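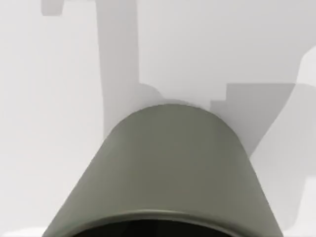

Grey-green, matte and rounded at the top.

I gave up buying lunch in July. The sandwich place near the office, Omlow, had put its prices up again, and I was going in there most days without thinking about it. I worked out what I had spent since the start of the year and didn't like the figure.

The first week I made too much effort. I cooked rice and roasted vegetables on Sunday evening, put it all into tubs and was sick of it by Wednesday. The rice went hard in the fridge and the office microwave has a queue from twelve onwards. I ate the last tub cold at my desk.

Since then I have kept it simple. I make soup in the big pan, enough for 3 days, and freeze one portion in case I run out. Lentil and carrot is the one I go back to most. Leek and potato is nicer but it doesn't freeze well and goes grainy. On the other days I have bread, cheese, a tomato and whatever fruit needs eating.

Bread was the harder part. Shop bread is fine on the day and dull after that, so I started baking a loaf on Saturday mornings. My first two were heavy. The third rose properly after I stopped adding flour every time the dough felt sticky. I slice it when it's cold, freeze it, and take out two slices before bed.

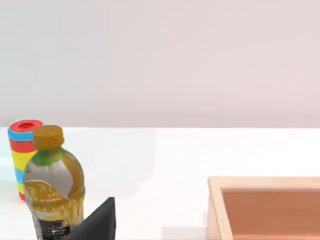 Do you need a special flask to take soup to work?
Any flask with a wide neck will do, as long as you fill it with boiling water for ten minutes first and then tip that out before the soup goes in.

Mine is a Goltis and it cost me 20 pounds. The lid is a nuisance to clean, with a rubber ring that has to come out every time, but it doesn't leak in my bag.

I still go to Omlow once a week, usually on a Friday, and have the egg roll. The rest of what I'd have spent goes into a separate account. I'd like it to reach 1000 pounds before I touch it, and then I will probably spend it on the back fence, two panels of which came down in the wind and are propped up with a spade.

Next I want to try a soup with white beans. If it comes out well I'll put the quantities up here.

October 17, 2020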